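Opening up an old tower -- notes for Tuesday, library basement room

Get there before 6 for the projector. Adapter in coat pocket. CHECK POCKET.

START

Hi, thanks for coming. Who has a dead or slow desktop at home? Hands. Who has had the side off it? Fewer hands. Good, you're the people this is for.

Say early: I'm not a technician by trade. I do the Lawal swap room, we get old office machines in, we strip and sort them, the good ones go back out. 307 went through the bench last year. So I've had my hand in a lot of cases. That's the qualification.

What we're doing tonight: what's in the box, what order to take it out, what's worth keeping, what gets people hurt. 52 minutes if I don't ramble. Questions whenever, just shout.

Not doing tonight: laptops, all-in-ones, anything with a glass tube. People always ask about old TVs. No. Leave them shut.

BEFORE THE SCREWDRIVER

Shut it down properly. Not sleep. Then pull the cord out of the wall. Then everything else out of the back. Take a phone picture of the back first if you're ever plugging it in again.

Hold the power button in for a few seconds with the cord out. Drains what's left on the board. People skip this.

Lay it down on its side, the side that opens facing up. Big flat surface, waist height or a bit more. I did years of this on carpet, bent over, don't do it, your back goes and the screws vanish.

Static. Quick version: touch bare metal on the case before you touch a board, and again when you've walked off and come back. Wrist strap if you have one. Wool sweater no. Somebody will ask do I really need the strap -- I use it for memory and processors, skip it for drives and brackets. My opinion, manuals will tell you always.

Screws. Muffin tin. One cup per stage. Or the Zesia tray, the magnetic one, we have two at the bench and both are great until you put a hard drive down next to it. Don't.

Lights. Headlamp is better than a desk lamp. Hand shadow is the enemy.

THE SIDE PANEL

Office machines are nice here. Often no screws at all, latch or a sliding catch. Home built ones, two thumbscrews at the back. If you're pulling hard something is still holding it, stop and look.

Panel goes off the bench, on the floor against a leg. Edges are sharp. I have a scar, show them the scar.

Then hands off for a minute. Just look. This is the part I want them to take home. Before you unplug one thing you say out loud what you're looking at. Board, processor, memory, card, drive, power supply. If you can name it you can take it out in the right order.

[pause here, drink water]

ORIENTATION BIT (slow down, I always rush this)

Power supply is the big metal box. Everything with fat colored wires goes back to it one way or another. Follow the wires, don't guess.

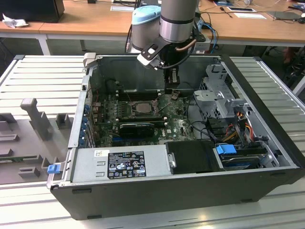
Once you've found the supply the rest falls into place pretty fast. Red, yellow, black bundles are power. Flat or thin cables are mostly data. On Dell boards and other big office brands don't assume the plugs are the standard shape, some years are and some aren't. This matters if you were planning on reusing the supply in somthing else. Check the pinout, not the look of the plug.

Blue plastic -- rule of thumb, on a lot of office machines the colored plastic is a "touch me" sign. Latch, clip, carrier. Squeeze or flip, no tool. Gray and black plastic, be more careful, could be structural. Not a law! But it saves time.

Graphics card sits in a slot with its metal end at the back of the case. Two things hold it. The bracket clip or screw at the back, and a little catch on the slot itself at the far end. Everyone forgets the catch. Everyone. Card won't come, they rock it, slot cracks.

Processor. Normally under a big heatsink and you won't see it until that's off. Silver lid, metal frame round it, lever at the side. Leave it alone unless you have a reason. If you do have a reason: lever out sideways a touch, then up, frame up, lift the chip straight up by the edges. Depending on the socket the pins are in the board and bent pins = dead board. Cover the socket after. Tape over the frame is ok in a pinch, not on the pins, please.

Thermal paste, gray goo. Rubbing alcohol and a coffee filter. Paper towel sheds.

ORDER OF TAKING OUT

Put this on the handout too (did I print the handouts?? 200 last time and took most home again, print less)

Expansion cards first. Clears room.
Drives next. Label each one with painter's tape straight away, what machine, what date.
Drive cage if it comes out. Some swing, some slide, some are riveted and you leave it.
Memory. Clips out both ends, stick pops up by itself. If only one end has a clip, tilt from that end.
Heatsink. Turn the screws a bit each, corner to opposite corner. If it's stuck, twist, don't yank. Warm it up first by running the machine ten minutes before you start, paste goes soft.
Power supply plugs. Big one on the board has a clip, press it, then wiggle. Separate plug near the processor, usually the one you missed.
Power supply itself.
Board last.

For an upgrade you stop after memory, obviously. Swap the drive, swap the sticks, close it, done. Most of the room only needs that much. Say so, people look relieved.

DRIVES -- don't skip even if short on time

The 3.5 inch ones, spinning platters, they still have your stuff on them. Deleting is not gone. Before a machine leaves your house either wipe it or pull the drive and keep it. Pulling is easier. Most carriers, squeeze the two sides and slide. Two cables, power and data, unplug by the plug and never by the wire. The data plug has a small L shape inside and the plastic snaps if you lever it up.

We had a box of 52 drives come in from an office clearout with nothing wiped. Payroll on the first one. Tell this story quick, don't name the office.

Want it dead dead? Drill through it, goggles, outside. Solid state ones are different, drill might miss the chips, use the wipe tool from the maker.

Then the slow computer question. Cheapest thing that makes an old machine feel new is a solid state drive. More memory second. Faster processor hardly ever worth it in an office tower. I'll argue this with anyone at the break.

POWER SUPPLY -- serious voice

Do not open the power supply. The label on it has all the little symbols, read the wattage line, that's the only bit you need. Inside are capacitors that can hold a charge after it's unplugged. No screws out of that box, not for cleaning, not for the fan. Fan noisy? Replace the whole unit.

400 watt supply is fine for most office towers with a small card. Bigger card, look up what the card wants first. Don't just buy big.

DUST

Compressed air outside if you can. Hold the fan blades still with a finger, spinning them with air is bad for the bearings. Short bursts, can upright. No vacuum inside the case -- static, plus it eats jumpers and small screws. I've emptied the vacuum bag looking for one. Soft paintbrush for the corners. The back of the power supply grill is normally the worst bit, blow across it.

WHAT'S WORTH KEEPING

Memory, always, small and it stores flat. Match by type, DDR3 and DDR4 don't mix, notch is in a different spot so it physicaly won't go. Don't force it.
Cables, keep two of each. TWO. Not a drawer.
Carriers and clips. The plastic bits cost silly money on their own and they're the first thing missing when a machine gets donated.
Fans if quiet.
Screws, sorted. Coarse thread for the case, fine thread for the optical drive, people mix these up and strip the hole.
Bare boards, only if you know it works and wrote it on a tag.

Everything else goes to recycling. Boards in one box, steel in another, wire in another. Brundix has the drop bins by the loading dock, they take boards and supplies, they don't take batteries, so pop the coin cell out first. It's the flat round one. Old ones make the clock forget the time, so if your machine thinks it's the wrong year every morning that's two bucks and you're fixed.

PUTTING BACK TOGETHER

Reverse order, yes, but do this: before the panel goes on, count your muffin tin cups. Empty? Good. Then plug in power and screen and keyboard only and see if it starts. Fingers and sleeves out of there! Beeps or a blinking light means reseat the memory, nine times out of ten. Cord out again before you go in. Then panel.

Check no cable is touching a fan. Obvious, still does it to me every winter.

BREAK / HANDS ON

Three tables. Screwdrivers are the Plemo sets, please please bring them back, the number 2 Phillips walks off every time. One machine per table. Nobody touches a supply screw.

Walk round. Don't take over. (Note to self, I always take over.)

END

Sign-up sheet for the February session, cable crimping, by the door. Leftover memory sticks in the shoebox, help yourself, all tested. Lights off at 8, doors lock by themselves so get your coat first.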